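Comment un robot apprend à ranger des légumes (en jouet !)

Vite vite, une question. Tu vois un seau, tu vois un légume en plastique. Mettre l'un dans l'autre, facile ? Pour toi oui. Tu l'as appris tout petit, en ratant plein de fois.

Pour un robot, c'est super dur. Il ne sait pas ce qu'est un seau. Ni où s'arrête le légume et où commence la table.

À Vistatia, l'équipe du projet Getel a essayé une méthode qui s'appelle l'apprentissage par imitation. Gros mot, idée simple : on montre, le robot copie.

Première étape. Une personne guide la pince avec une manette. Approcher, serrer, lever, lâcher. Une caméra fixe regarde tout. Chaque essai est enregistré : les images, et les mouvements qui vont avec. Ça s'appelle une démonstration. Il en a fallu 20 par jouet, pas plus !

Deuxième étape. L'ordinateur regarde les démonstrations encore et encore, presque 12 heures d'affilée. Il cherche le lien : quand je vois ça, je bouge comme ça.

Troisième étape, l'examen. Plus de manette. Le robot se débrouille seul, et on change les jouets de place entre deux essais. Sinon c'est de la triche, il réciterait par coeur.

Résultat de décembre : 16 réussites sur 20. Et les ratés alors ? Souvent, quand deux objets se touchent. La pince hésite, ou bien elle pousse tout. Les jouets bosselés sont aussi plus difficile à attraper que les lisses.

Et les parois transparentes autour de la table ? Pour que rien ne roule par terre. Mais elles font des reflets, et les reflets, ça peut tromper une caméra. Un vrai casse-tête, l'équipe cherche encore.

À toi de jouer : ferme un oeil, prends une pince à cornichons et range 3 petits objets dans un bol. Recommence en les collant les uns contre les autres. Alors, plus dur ?

Mot à retenir
Démonstration : un exemple complet du geste, que le robot étudie pour le refaire tout seul aprés.

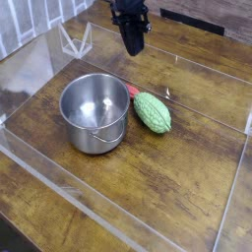
La pince noire, le petit seau en métal et le melon amer en jouet, tout vert et plein de bosses.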